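Plosora errands split, v0.3 - data card. Still moving things around, paths may change before November.

Chore covered: taking stuff out of the house and bringing stuff back. Trash to the curb, parcel from the shop, letter to the box. Everybody films robots folding shirts. We wanted to know if a machine can do the walking part of a chore yet. Short answer, not really. Longer answer below.

## What's in it

- 1,000 simulated walks, one errand each
- 28 held out for test, don't train on these
- city blocks rendered in the Drakow sim, day lighting, clear sky
- per-walk log: pose, heading, goal, stop reason

No real streets in this split. No indoor part either, the walk starts on the sidewalk.
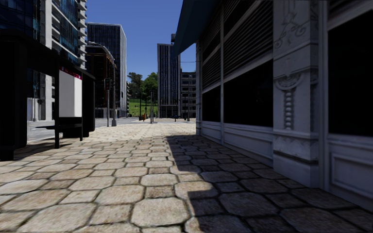

Sun and shade first, as it causes most of the questions. The baseline planner (Chaudhary, stock weights) reads a hard shadow edge as a step down and slows to a crawl, or stops and asks for help. Stretches like the one with the rounded beige pavers are the worst, half of it bright and half in the building's shadow, and the line between them runs at a diagonal so there's no clean side to pick. Grout lines add noise on top. A person carrying a bag of groceries wouldn't even notice. If you only fix one thing in your own planner fix this.

## Labels

Each walk has one `stop_reason`:

| value | meaning |
|---|---|
| `goal` | reached the drop point |
| `hesitate` | stood still too long, walk ended |
| `offpath` | left the sidewalk where it shouldn't |
| `help` | asked for a human |

`hesitate` and `help` overlap more than I'd like. Early walks were labeled before we'd agreed on the cutoff. Will relabel, not this month.

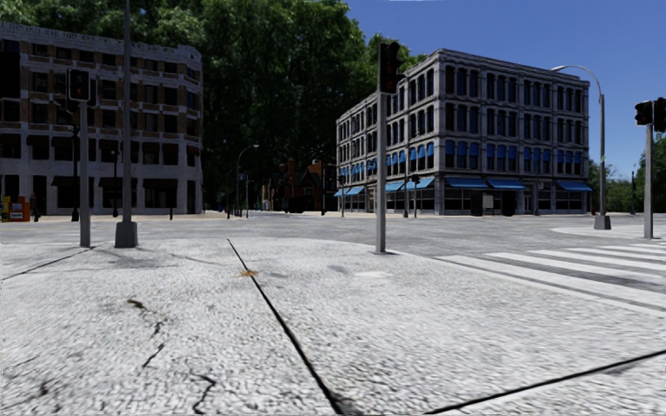
Crossings are scored on their own, in `crossings.csv`. The planner has to find the crosswalk, line up, and go only when it's allowed. Finding it is mostly fine now. Reading the light isn't. At a corner with several signal poles there's more than one black head to choose from, and some of those have lenses that are dark or close to it, so the planner grabs whichever is nearest even when it's for another direction. We score that as a miss even if the crossing ended OK. Cracks and stains in the pavement near the curb get picked up as obstacles too, see known issues.

## Can it do the chore yet

Straight block, no crossing, nothing to carry: yes, good enough to be boring. One crossing: sometimes. Two crossings with a load and back again: no. I'd not send one out for milk. The Jusico folks get better numbers with a prior map but then you need the map, and somebody has to keep it up to date, so thats a new chore.
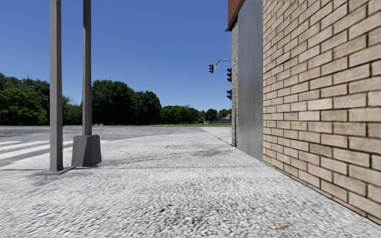
*Card and labels: Poonam Sengar, Plosora errands group*

## Known issues

- 17 walks have a wrong goal heading. Listed in `bad_goals.txt`, skip them
- obstacle masks fire on leaves, stains and wide joints. Not obstacles
- tall poles sometimes get merged with the pole behind them
- `help` timestamps are in sim time, everything else is wall time. Sorry, will fix

Crossing file has 2,685 rows. More rows than walks is correct, most walks have several attempts.

## Loading

```
python load_walks.py --split errands --skip bad_goals.txt
```

Needs the sim package only if you want to re-render. For logs and labels plain Python is enough.

Next split is meant to be longer blocks with shopfronts, where the machine has to pick the right door and not just the right street.
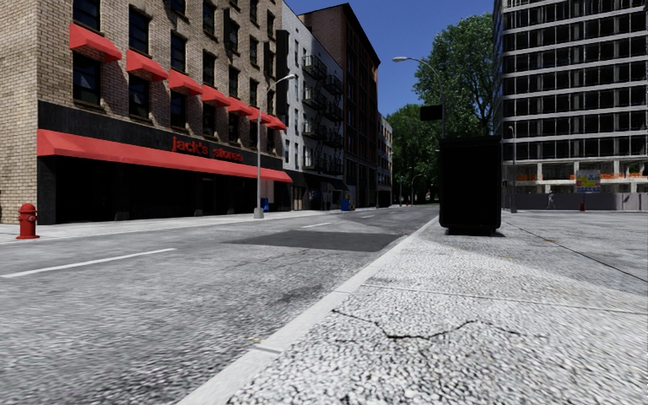
Door labels are half done. The goal for those walks will be a doorway, drawn by hand as a box, plus a drop point on the sidewalk in front of it. I'm still undecided on whether stopping one door over counts as `goal`. For a parcel it doesnt. For a trash bag, maybe. If you have an opinion open an issue, and please attach the walk id, not a screen recording.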